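4. The corner by the bed: phone, table, drawer
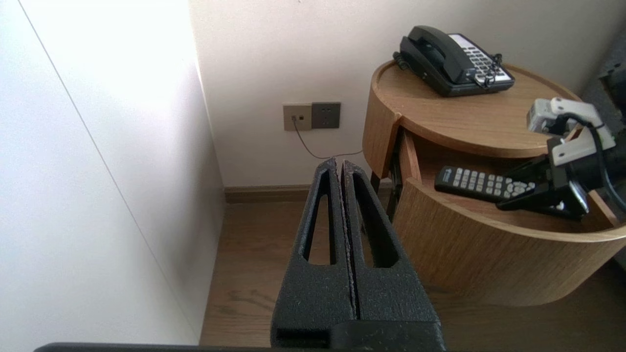
Figure 4. Bedside corner, guest room type. Round table in light oak finish with its curved drawer open, corded telephone on the top, wall plates for telephone and power low on the back wall.

4.1 Why the bedside corner

Sections 2 and 3 dealt with the desk and the closet. Both got long. The bedside corner is smaller and gets less attention in the lodging literature than it should, given how much of a guest's stay goes on within arm's reach of it. Sleep, phone, glasses, water, medication, chargers, the one light switch that matters. All on or near one piece of furniture, usually the cheapest one in the room.

We treat the corner as a unit. Table, drawer, whatever sits on the top, the outlets behind and the floor in between. Earlier work (including our own, see the Dundholm pilot) took the table by itself and scored it like a shelf: area, height, edge. That misses most of it. A table with a good top and no outlet in reach is a bad bedside table. Same for a good drawer that can't open because a chair is parked in front.

Material for this section comes from the Grumurlow rooms plus the diaries kept by guests at Wukport. Diary entries: 400. Not every entry mentions the corner, and the ones that do are short. "No place for my book." "Phone in the way again." That kind of thing. We coded them anyway.

4.2 The telephone

Figure 4 has the arrangement we are talking about. Corded desk phone toward the back of a round top, handset in the cradle at the left, buttons to the right of it. The coiled cord hangs off the left side of the base. Gray line cord from the jack on the wall, drooping and then curving over toward the table.

Two things about this. First, footprint. On a round top a rectangular phone wastes more than its own area. What is left over is a set of curved slivers, and guests do not use slivers, or they use them and things fall. The diaries have more complaints about dropped objects from round tops than from square ones, though the square ones were also bigger so we don't lean on that. Pushing the phone to the back leaves the front of the top as one continuous patch. We think this is the better placement and most housekeeping staff we talked to do it without being told.

Second, cords. Even a phone that nobody picks up has a line cord and a coiled cord, and both have to go somewhere. Common answer is down the back and along the wall. With a jack set low on the wall the line cord has slack to lose, and the slack ends up hanging in a curve between plate and table. Not a hazard as such. It is a snag point for vacuum heads and for bag straps, and it collects dust where the baseboard meets the floor. Cleaning notes from Grumurlow mention cords behind the bedside table more often than any other spot in the room except the desk.

Do guests use the phone? In the Wukport diaries, mostly for the front desk. Wake-up calls come next, then a handfull of calls between rooms by families. Outside calls are close to absent. Several properties asked us whether to take the phones out. We have no position here. Older guests named the phone as a reason they felt fine alone in the room at night, and that is a kind of use even if no call gets made. A wall-mounted phone would free the top and was liked in the Dundholm pilot, but it fixes the phone's location for good, and then the bed can't be moved.

4.3 Jack and outlet

The two wall plates in Figure 4 sit side by side and low. Plates do not match: beige-gold for the telephone, darker gray for the power outlet. Mismatched plates are common where the two services went in, or were replaced, at different times. We can't say which applies in any given room and did not ask. Guests never mention color. Inspectors do.

Low plates are a problem for one group and no problem for another. Anyone who can kneel or reach down past the table edge manages. Guests with limited reach do not, and several entries describe moving the table to get to the outlet and then leaving it moved. Housekeeping moves it back. This happens over and over in the same rooms. The table drifts a little every time, and the marks on the floor show it.

A bedside outlet has more callers than it used to. Phone charger, sometimes a second phone charger, a lamp if the lamp isn't hard wired, a breathing machine for some guests. The lamp usually wins since it was there first. Guests then unplug the lamp, and the next guest reports a broken lamp. Grumurlow maintenance logs have this under "lamp, no fault found". It is the most frequent no-fault entry in the log for the period.

Recommendation, weak: put one outlet above the tabletop line and keep the low one for fixed equipment. Cost depends on the wall. On paneled walls it is less work than on plaster. We have a figure from one contractor, Esteban, who quoted 1000 for a floor of rooms at Wukport, parts not included, but the floor was small and the walls were already open so please don't quote it as typical.

4.4 The drawer

Drawers are where diaries and inspections disagree. Inspectors rate them as present/absent and working/not working. Guests care about something else: can I see what I put in it.

Curved fronts such as the one in Figure 4 follow the line of the round top. They look good and catch fewer hips and sheets than a square front. Price is inside volume. A box behind a curved front either has a curved front space that holds nothing flat, or it is set back and loses depth. Guests put flat things in bedside drawers (passports, tablets, paper), so the loss lands on the items they care about.

Opening direction matters too. The drawer has to open into free floor. In the corner shown there is wood-grain floor running between the wall panel and the table, so that side is not crowded at floor level. In the narrower rooms the drawer came up against the bed frame before it was fully out, and guests then used it as a slot: drop things in from the top, feel around for them later. Objects left behind cluster in these rooms. The Wukport lost property list is not broken down by furniture, so this rests on staff recollection only. We would like better data.

Drawer contents at check-in vary by property. Notepad and pen, a directory, a religious text, nothing at all. At Dundholm the directory was moved from the tabletop to the drawer in December and calls to the front desk asking for the breakfast hours went up. It was moved back. Small thing, but it is the clearest before-and-after we have: printed matter inside a closed drawer is, for most guests, not there.

We also asked housekeeping how they check drawers. Practice is to pull each drawer fully open, look, wipe, close. Under time pressure it becomes pull halfway, look, close. The back third is missed. Shallow drawers come out better on this than deep ones, which is the opposite of what guests ask for.

4.5 Surface and finish

Light oak finishes show rings less than dark ones and show ink more. Grain helps. Staff at Grumurlow preferred visible grain to plain color for this reason, and said so without prompting. Round tops wear at the edge nearest the bed. Square tops wear at the corners and then chip.

Dust is a function of what sits on the top. A cleared top is one pass with a cloth. A top with a corded phone is lift, wipe, put back, straighten cord. Timed on site the difference was small per room. Across the 4000 room cleanings in the Grumurlow record it stops being small, though nobody was ever asked to clean that many in a row and fatigue is not in our numbers.

4.6 Limits

Two properties supplied most of the material, plus the pilot. All had corded phones. Guests who kept diaries agreed to keep diaries, so they are tidier than average or at least more patient. Table shape and room age are tangled together in our sample: round tables sit mostly in the older rooms, and older rooms also have the lower plates. We can not pull these apart with what we have. The drawer findings are the ones we'd stand behind. The outlet findings are solid for reach and thin on everything else.

Lighting at the bedside is left out here and taken up in Section 5 with the window wall, where the daylight measurments are.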